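Ticket: Snack counter cell, right-hand pick side pausing between orders
Site: Villalba canteen, ground floor
Opened by: Graciela Ledesma
Date opened: 19 May 2021
Status: Open, waiting on parts

Hi all, me again. I'm putting everything in one ticket this time so we stop chasing it through three email threads.

What's going on: the arms run an order fine, put the stuff on the tray, go back up, and then every so often the whole cell just sits there. Green lights, no fault on the screen, no beep. The order board says "preparing" and the person at the counter stands there looking at me. If I hit pause and resume it picks up again like nothing happened. The longest one I timed was 70 seconds, which doesn't sound like much until you have the entire Ollel shift lined up behind it with a 35 minute break.

It started in April after the menu update. Before that we had the odd dropped cracker packet and that was it.

Things I've tried so far:

Restarted the cell from the panel. Good for the rest of the morning, then back to pausing.

Moved the baskets back to their tape marks. They do creep, people lean over and nudge them when they restock. No change.

Took the foil containers off the menu for a day, since Londska support thought the shiny lids might be confusing the vision. It still paused on plain bread orders, so I put them back on.

Swapped which side the drinks get restocked from. No change, and the drinks guy was annoyed with me.
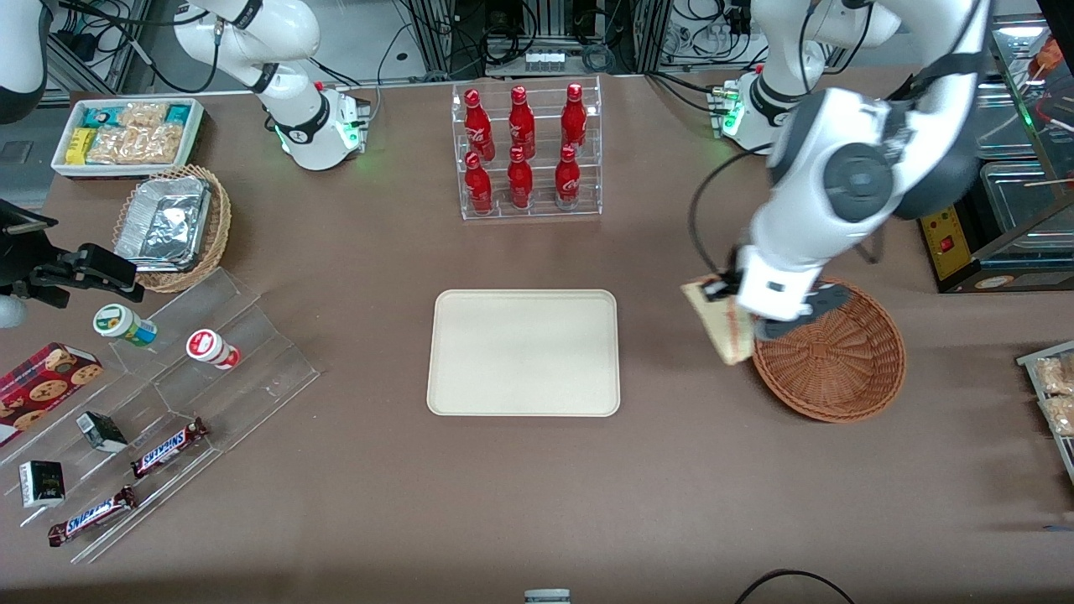

Polyxeni Economou replied that she didn't think it was vision at all. Her side had the same pauses at Gultitz and it came down to the order queue: when somebody cancels an item on the kiosk halfway through, the cell keeps waiting for a confirmation that never gets sent. She asked me to write down whether there was a cancel each time, and added that she'd like us to stop restarting it at the panel because it wipes the log she needs.

OK, so I did that. Two days with a notepad next to the register (old school, but the notepad never needs a restart!). Every long pause but one had a cancel or a swap right before it. Usually it's people changing their minds between a Snickers and a bag of crackers, and I can't exactly ban that. The one that didn't match was right after I'd opened the side gate to wipe the table, so I'm willing to call that one my own fault.

Polyxeni pulled the log and found the same thing. The workaround for now is to take cancels by hand: I turned off the cancel button on the kiosk and taped up a note saying to ask at the counter. We're also getting a new network module, because the old one drops its connection when the buffer goes past 2,000 entries. That part is on order.

One more thing, and I know a ticket isn't the place, but there isn't another box to type it in. When the cell went in, we were told the counter would need one person in place of 2. On paper, sure. I don't hand out sandwiches anymore — I restock, wipe down, clear pauses, and explain to hungry people why a robot is thinking. I like parts of it! My wrists feel better than they have in years and I've learned to read a log, kind of. But with cancels coming to me by hand I'm back to doing register work on top of the rest, and at noon that's really two jobs. Could we please get a second person on for the lunch rush until the module is in? Even a floater from the dish room would help.

Update, same ticket: floater approved for lunch, thank you! No long pauses since the cancel button went off. Short ones still happen when both arms want the tray at the same moment, and Polyxeni says that's normal — one waits for the other. I've stopped logging those.

Please leave this open until the module is fitted and we've had the cancel button back on for a full week. And please, nobody restart it from the panel. Call me first, I'm on the counter extension.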